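Notebook, Cladgate bench, August 16, 2022
Bins and tubes, sorting by cap color
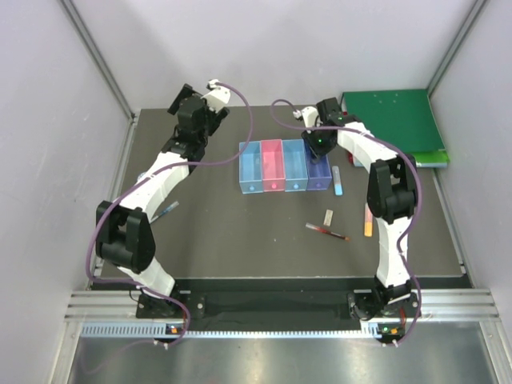

Four bins in a row, blue-capped tube to the right of the purple one, orange cap farther forward.

Still not sold on color sorting. The light blue and the teal-blue bins are too close to tell apart at a glance, and they aren't even neighbors. Jaidee sheet claims 116 tubes sorted with no mix-ups. By whom, and under what lamp? Our March tally had 64 and I don't trust that one either.

To do: swap teal for something darker, try paper labels, rerun with 185 tubes. Ask Brultik if they sell bins in gray.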